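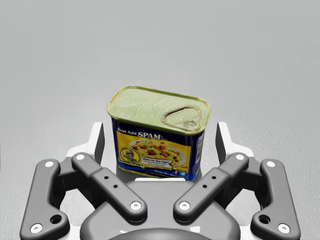 Linkage grippers: notes from the bench
Biltotberg Shared Workshop, Tips and Procedures
Last revised 03/04/2018

These notes cover the two-finger linkage gripper for the Du arm. They assume the printed parts are cleaned up, the servo is wired to the Murnix board, and the arm can hold a position without drooping. If the arm still sags at full reach, fix the shoulder first.

Set the model up before the hardware

Run every new grasp in the simulator before loading it on the arm. Keep the same origin in both, at the center of the palm face, with the closing direction along Y. Most wasted evenings on this build have come from a model with its origin at the wrist flange and a controller with its origin at the palm.

Give each test object its measured size and weight. Weigh food cans full. Contents that slosh or settle will behave differently on the bench than a solid block does in the model, so treat a good simulated lift as permission to try the real one slowly.

Contact friction should be set low at first. A grasp that works only with high friction is a bad grasp. Move the fingers lower on the object or square up the approach before touching the friction value again.

Fitting the links

Lay out the links as mirrored pairs, outer and inner, and mark the inside face of each one with pencil. The outer links are bent and will go on upside down without complaint. The error shows only when the fingers fail to meet in the middle.

Ream the holes by hand. A powered drill grabs the plastic and leaves the hole oval. Turn the reamer until the pin slides through under thumb pressure, then stop.

Each link should drop under its own weight when held by one pin. If it sticks, look for a ridge left over from the first printed layer, and scrape it off with a knife held nearly flat. Do not sand the inside of a hole.

Leave the spare holes open. They are useful for tying back a cable or pinning the linkage in a fixed position while the servo horn is off.

Pins go in dry. Oil collects dust from the belt sander, and some oils soften the caps.

Squaring the fingers

Close the gripper on a flat steel rule held upright. Light should show evenly along the pad from base to tip. A gap at the tip means the inner links are too short or the bracket is twisted. A gap at the base is usually a finger that was not seated fully before the screw was tightened.

A little inward tilt when the gripper is open is acceptable. What matters is the angle at the width of the object being picked up. Check it at three widths: nearly closed, half open, and nearly full open.

Both fingers must arrive together. Put a pencil line down the center of the palm, close slowly, and watch which pad crosses its mark first. Correct the difference at the servo coupling. Filing a link to make up the difference has been tried at this bench and the link had to be printed again.

Choosing test objects

Canned goods make better test pieces than wood blocks. They are cheap, consistent in size, and heavy enough to show a weak grip.

Rectangular tin with rounded corners: the flat sides suit parallel pads. Present the tin square to the fingers. When it starts out turned slightly, the first pad to touch will push it around, and the tin may end up pinched corner to corner. Practice that case on purpose, with the tin turned a few degrees each way.

Round can: it centers itself along the closing direction but will roll out toward the tips if the pads touch ahead of its widest point. Advance the palm until the middle of the can is behind the fingertips, then close.

Pull-ring lids: keep the pads below the rim. A rim gives a false sense of a firm hold, and a ring that gets caught can open the can onto the wrist electronics.

Retire any can that is dented along the seam. Write TEST on the lid of the others in marker so they do not go back to the kitchen shelf.

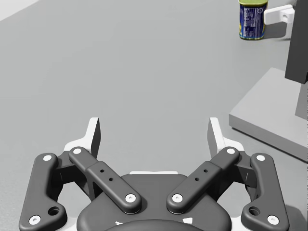
Clearance around fixtures

A can beside a post or a bracket needs more planning than a can by itself. The pads may fit around it while the outer links, which swing wider than the fingertips, do not. Measure the widest point of the linkage through the whole stroke and use that figure for the keep-out zone. On the Du gripper, add 4 mm on each side.

Approach with the open side of the gripper facing away from the fixture whenever the arm can reach that way. If it can't, rotate the wrist so the fingers close parallel to the face of the post.

Include the base of the fixture in the collision model. It is easy to enter the upright and forget the slab it stands on, which is where a low palm will hit.

Where a bracket is close against the object, pull straight back before lifting. A lift first will drag the can up the end of the bracket. Set the retreat distance to 12 mm at minimum and run it at quarter speed.

Cameras and sight lines

A camera mounted at the wrist sees the links at all times and the bottom of the object rarely. Take the object position with the gripper fully open and the palm well back. Store that reading and use it for the final approach.

Cover glossy bench tops with matte paper or a flat gray board. Reflections of a shiny label can be picked up as a second edge under the first. Gray is a better choice than white under the Firnden strip lights, which flatten everything pale.

Servo and current settings

Start with the current limit at the lowest setting that closes the empty gripper. Raise it one step at a time until the test can stays put during a slow wrist roll. Record the setting on the card taped inside the cabinet door.

The Murnix board holds its last command after a fault. Open the gripper by command before cutting power, or the fingers will be holding the can when the next person switches on.

If the servo hums with the gripper closed, back the closing target off one degree. Humming that continues with nothing between the pads is a binding pin.

Wear checks

Run the open and close cycle without a load for 2,000 strokes after any rebuild, then look at the pins. Gray dust around one cap and none at its mirror image indicates a link under side load. Remove it, check the bracket for twist, and fit a new pin.

Replace pad material when the edges turn shiny. Cut new pads 3 mm oversize, glue, press overnight in the bar clamp, and trim flush with a fresh blade.

Parts list, print settings, and the current link drawings are in the Du folder on the workshop computer. Save changed drawings under a new revision letter and leave the old file in place.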